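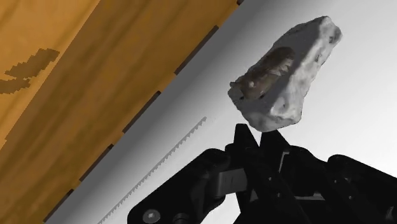 Imagem: Reynaldo Agbayani (render)

De: Rocío Montes
Para: lista Pedras & Fósseis
Assunto: Re: Re: limpeza de ouriços em calcário mole, e a saída de agosto

Olá a todos,

desculpem a demora, estive fora e só ontem à noite é que consegui pôr a lista em dia (quem é que escreve tanto em tão poucos dias?!). Vou responder ao Casimiro e aproveito para falar da saída, que já vi que há gente a perguntar.

Casimiro Echevarría escreveu em 11/3/24:
> Trouxe da pedreira de Peñalver um bloco de calcário muito mole,
> daqueles que se desfazem só de olhar, com um ouriço meio metido
> lá dentro. Comecei com uma escova de dentes e água e já perdi um
> bocadinho do bordo. Alguém me diz se devo consolidar antes ou
> depois de limpar? E com quê? O Ramiro diz vinagre, mas tenho medo.
> Outra coisa: as etiquetas. Escrevo na pedra ou na caixa?

Casimiro, larga o vinagre! Já! O Ramiro é um amor de pessoa e sabe mais de amonites do que eu alguma vez vou saber, mas vinagre em calcário é pedir para ficar sem ouriço, que a carapaça é de calcite e o ácido come tudo por igual. Eu fiz essa asneira há anos com uma peça linda e ainda hoje me dói quando abro a gaveta.

O que eu faço com pedra que se esfarela: primeiro deixo secar à sombra, sem pressa nenhuma, duas semanas se for preciso. Nada de aquecedor nem de forno. Depois consolido com Paraloid B-72 bem diluído em acetona (começo a 4%, às vezes menos), com um pincel fino, gota a gota, e espero que a pedra beba. Se ficar a brilhar à superfície, está demasiado grosso, passa-se um pincel só com acetona e pronto. E janela aberta, por favor, que a minha cozinha cheirou a verniz das unhas durante uma semana inteira.

Só depois é que pego na agulha. Trabalho sempre do fóssil para fora e com a peça assente num saquinho de areia, porque se a seguramos na mão acabamos por apertar. A escova de dentes serve para o fim, a seco, para tirar o pó. Quanto ao bordo que perdeste, guardaste os pedacinhos? Se sim, mete-os num frasco com o número da peça, que muitas vezes ainda se colam com o mesmo Paraloid mais espesso.

Etiquetas: nas duas! Na pedra, um pinguinho de verniz numa zona sem interesse, o número a tinta da China por cima e outra camada de verniz. Na caixa vai o resto: local, camada, data, quem apanhou. A Jeptoo Mbwambo andou a passar a colecção velha de Kumcombe para uma folha de cálculo e chegou às 2,381 peças (o separador é dela, não me batam), e diz que as piores eram as que só tinham um papelinho solto, daqueles que a humidade e os bichos da prata comem. Havia uma caixa inteira que dizia apenas "praia, bonitos". Bonitos são, mas de que praia?

Agora a saída. Em agosto vamos outra vez às arribas de Omevstead e somos no máximo 18, que é o que nos deixam levar. Já há uns quantos inscritos, por isso não deixem para a última. Saímos cedo por causa da maré, e desta vez peço mesmo que tragam capacete. Óculos também, para quem vai partir pedra. Não se escava na arriba, só se apanha o que está caído, foi a condição para nos renovarem a autorização e eu não quero ter outra conversa daquelas ao telefone.

Levem jornal velho e sacos com fecho, e uma garrafa de água a mais do que acham que precisam. O almoço é cada um por si, mas o Reynaldo prometeu levar os pastéis, e eu estou aqui a deixar isto por escrito!

Ah, e alguém ficou com o meu martelo Zorkier, o de cabo azul, na saída passada. Não há perguntas nenhumas, só o quero de volta. Pode vir pelo correio que eu pago os portes.

Casimiro, manda notícias do ouriço. Se quiseres, passa cá por casa que tenho meio frasco de Paraloid a sobrar e agulhas que cheguem para os dois.

Beijinhos,
Rocío

P.S. Quem ainda não pagou o aluguer da carrinha, são 80 euros a dividir pelos que foram, e eu já adiantei tudo.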